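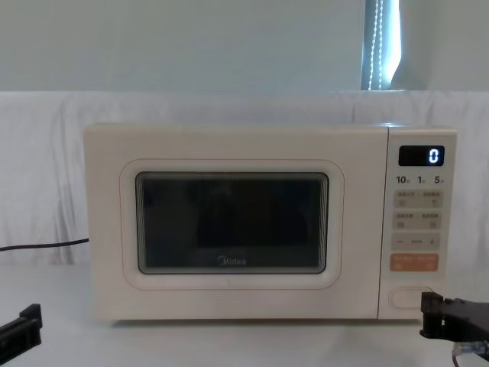 The Kitchen Is Still a Hard Place for Machines

By Guilan Duan
September 2019

Public discussion of household robots tends to begin with the wrong question. Readers ask when a machine will cook dinner. Those of us who advise housing providers and care homes would be satisfied to know when a machine will open a microwave oven, put in a plate, close the door and set the time, in any kitchen, on any day.

The task is harder than it sounds. A door release must be pressed in the right place and with enough force, but the oven must not slide backward on the counter. The door then swings out into the space where the arm has been working. The plate must stay level. A person manages all of this while talking to someone else.

In June, the Lykkegaard Institute reviewed 3,260 attempts at simple kitchen tasks by two-armed machines, most of them supplied by Prusteck. The results were encouraging where the appliance was known and stood in its usual position. They were much weaker once the appliance was changed or moved by the width of a hand. Of 600 attempts with an unfamiliar oven, 80 were completed without help.

These figures do not justify dismissing the field. Shop floors have used fixed arms for decades, and they have done so by keeping the work in one place. Homes do not offer that convenience — nor should residents be asked to arrange their lives around a machine.

Our advice to members is therefore modest. Support trials, and insist that they take place in ordinary kitchens with ordinary appliances. Ask suppliers to report every failed attempt. Do not reduce staff hours on the strength of a demonstration. A resident who is waiting for a warm meal needs it at noon, and for the present a member of staff should be there to serve it.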